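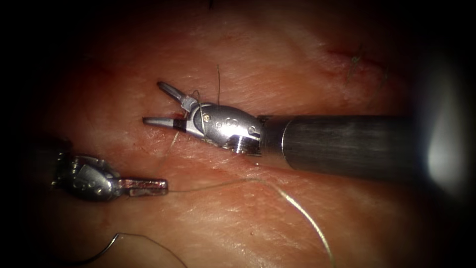
Equivalencia entre calibre USP y calibre métrico en etiquetas de sutura

Nazma Sarkar
12 de febrero de 2020

Estoy pasando a hoja de cálculo el inventario de suturas de una clínica veterinaria, más de 300 sobres de varios fabricantes. En unas cajas el calibre figura como «3-0» y debajo «2 metric»; en otras, de catgut, leo «4-0» y también «2 metric». El programa de almacén (Umero) solo admite un campo de calibre y me marca las dos como duplicadas. La referencia que ha dado el aviso es la 3181.

¿Es un error de etiquetado o el calibre métrico no equivale siempre al mismo USP? ¿Con cuál de los dos conviene ordenar?

Adelmo Morelli

No es un error. El número métrico expresa el diámetro en décimas de milímetro: métrico 2 significa un hilo de 0,200 a 0,249 mm, sea del material que sea. El número USP es una escala convencional, con tablas distintas para el colágeno (catgut) y para los sintéticos. De ahí que un mismo diámetro reciba dos nombres:

métrico 1,5: sintético 4-0, catgut 5-0
métrico 2: sintético 3-0, catgut 4-0
métrico 3: sintético 2-0, catgut 3-0

La seda se rotula con la misma columna que los sintéticos.

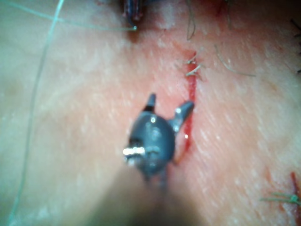

Punta de instrumento con las mandíbulas abiertas, junto a una incisión.

Para ordenar usaría el métrico como clave numérica y guardaría el USP como texto. Si se introduce «3-0» en una celda sin formato, muchas hojas de cálculo intentan convertirlo o lo dejan mal ordenado entre «2-0» y «3». El «3» sin cero es otro calibre, mucho más grueso, y ese fallo sí tiene consecuencias al hacer el pedido.

Hacen falta además columnas separadas para material, estructura (monofilamento o trenzado), absorbible sí/no, longitud de la hebra y aguja. En la aguja, anotar sección, longitud en milímetros y fracción de círculo: 3/8 y 1/2 no son intercambiables en el almacén aunque coincida todo lo demás.
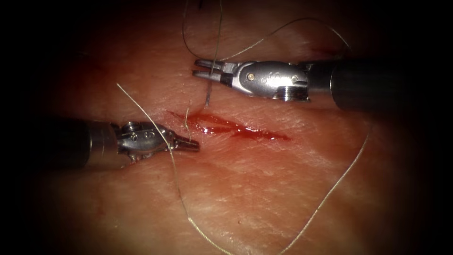
Dos instrumentos convergen sobre una incisión corta con sangrado.

Tharindu Howlader

Yo lo ordeno por color de la caja y me va bien.

Sabina Seneviratne

El color no sirve entre marcas, cada fabricante usa su propio código. De acuerdo con Adelmo en lo del métrico, con dos añadidos.

Primero, el lote y la caducidad van por caja, y si los sobres se sacan a un dispensador hay que copiarlos del propio sobre. En nuestro almacén de Jayawardena hubo que retirar una bandeja entera por mezclar dos lotes.

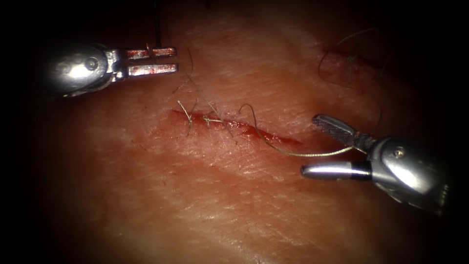
Segundo, el aviso de duplicado en Umero se evita componiendo la clave: material + métrico + aguja + longitud. Algo como CAT-2-… y PGA-2-… ya no coincide. El campo «calibre» admite texto si se cambia en la configuración de artículos – en la versión que tenemos está en la segunda pestaña.

El catgut, en todo caso, compruébalo con el distribuidor antes de darle código nuevo. Nosotros dejamos de reponerlo en julio.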